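How to make cat toys from cardboard roll cores

Filed under: Pets, Paper and card
Last updated 25 December 2021

We get through a lot of paper rolls in this house and for years the cores went straight into the recycling. Cut into short rings, they make light toys that a cat can hook with one claw and throw about. The plain ring takes two minutes. The treat ball and the sock roll take a bit longer but use the same pieces.

What you need

Cardboard cores from toilet roll or kitchen roll
A sharp pair of scissors, or a small craft saw for thick cores
A pencil and a ruler
Fine sandpaper, 300 grit or higher
An old clean cotton sock
Dried catnip, if your cat likes it
A few dry biscuits

Don't use cores that have had tape, foil or gift wrap on them. Glue residue is hard to see and cats chew the edges. I also leave out anything from the bathroom bin and keep a bag on the back of the door for clean ones.

Step 1. Choose the core

Thin toilet roll cores are easy to cut but go flat within a day. Kitchen roll is better. The best ones I have had came from the inside of Forville lining paper, which has a thick wall and doesn't crush when the cat lands on it. Waklow parcel paper has a similar core, a little narrower.

Step 2. Mark the rings

Stand the core on the table and make a pencil mark every 2 cm. Wrap a strip of paper round the tube at each mark, line up the ends so the strip sits square, and draw along the edge. If you skip the strip the cut will wander and the ring will wobble when it rolls. Some cats prefer that.

Step 3. Cut

For thin cores, pinch the tube slightly, snip into the fold and then cut round the line. For thick ones, slide the core over a rolling pin or a piece of dowel and turn it slowly against the saw. Let the saw do the work. Pressing hard crushes the wall and tears the lining.
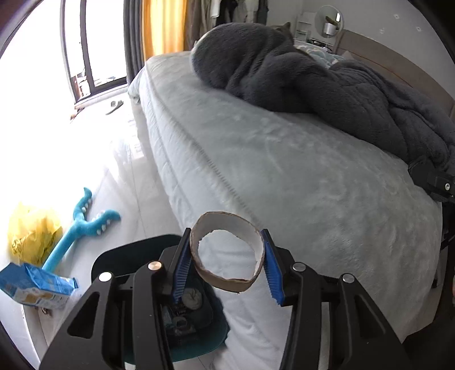

The inside layer nearly always frays a little where the blade comes through. Rub it with the sandpaper, working from the outside edge inwards, and pull off any strands that are left. Long strands should go in the bin, as they can be swallowed. Short fluff does no harm to the ring and wears off with use.

Step 4. Try the plain ring first

Roll one along a hard floor, or put it on the bed if your cat spends most of the day there. Ours, Wan, ignores anything new for an hour and then takes it away when the light is off. Don't push it at the cat. Leave it within reach and go and do something else.

Step 5. Treat ball

Take four rings of the same width. Fit the second inside the first at a right angle, then add the other two on the diagonals. With thick cores you will need to squeeze the inner rings to get them in. Drop two or three biscuits through a gap. They should rattle and fall out now and then. If they fall out at once, use smaller gaps or bigger biscuits.

Step 6. Sock roll

Put a teaspoon of catnip in the toe of the sock, roll the sock up from the toe, and push it through a ring until it is held in the middle. No glue or thread needed. Wash the sock at 30 when it gets grubby and use a fresh ring.

Looking after them

Throw rings away once they are soggy or chewed through. Check under the bed and down the sides of chairs every week or so, which is where ours collect.

Comments

Kwan-ho Cheng: Made a batch in July and they are still going. I dabbed the catnip on the inside of the ring and skipped the sock.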